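Search this site Search Go
Kids' Corner > Robots > Big Questions > How Do You Shop for a Robot?

How Do You Shop for a Robot?
by Maribel Villca

Last February my niece Nayeli asked me how much a robot costs. I said, "It depends," and she gave me the look kids give when a grown-up says "it depends." Fair enough! So let me try again, because figuring out what to buy is a big part of my job and I love it (yes, even the spreadsheets).

Say you want a robot that can open a little case and handle the things kept in it. Before you look at a single price tag, you have to ask what the job is. Try it yourself. Get a pencil case and open it very, very slowly. What did your other hand do? I bet it was holding the case still. When I first wrote down what we needed at Desta, the workshop where I plan the equipment, I put "one arm." Then Shahla Hassanpour, who sits next to me, handed me a lunchbox and told me to open it with one hand behind my back. I chased it all over my desk! I crossed out "one" and wrote "two."

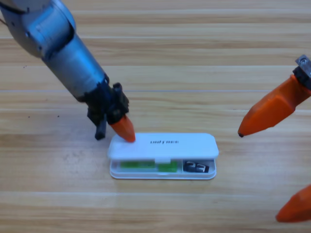 So now we have two arms on the list, and you might think we're done shopping. Ha! An arm without a gripper is like a sleeve without a hand. Grippers are the parts that pinch and push and pick up, and choosing them is a bit like choosing shoes. You wouldn't wear snow boots to swim, right? A wide, flat finger might be great for a cardboard box and hopeless for a tiny card. A narrow one can get into small places, but a big slippery ball might pop right out of it.

Fingertips get used a lot, too, so I always plan for spares. Think about your eraser at the start of the school year and then think about it now. Same idea!

Next comes a question kids are really good at: what is it going to pick up? Go find one flat thing, one round thing and one long thing in your room. Pick up each one and watch your fingers. They change shape every time, and you don't even have to think about it. A robot needs the right fingers AND the right instructions, and somebody has to spend time on those instructions. Time goes in the budget too. 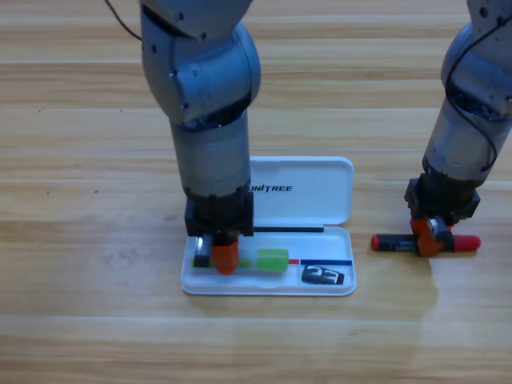

A budget is just a plan for your money before you spend it. If you get an allowance and save part of it for a game, you've made one already. Mine has a line for each thing: arms, grippers, spare fingertips, cables, a good solid table, and hours for people to set it all up and learn to use it. My last list had 28 lines! The first try only had 21, and I felt very proud of it until Otis Abernathy asked me where we were going to plug everything in. Oops.

I also leave a little money with no job at all. I call it the "uh-oh" line. Maybe a cable is too short, or we need a different finger. If the uh-oh line is still full at the end, hooray, it goes toward the next thing.

Now it's your turn. Pick one chore you'd like a robot to do. Write down everything it would have to touch, then how many hands you use when you do the chore yourself, and then what else you'd need to buy besides the robot. Nayeli picked feeding her fish, and her list filled a whole page (she put "robot towel" on it twice).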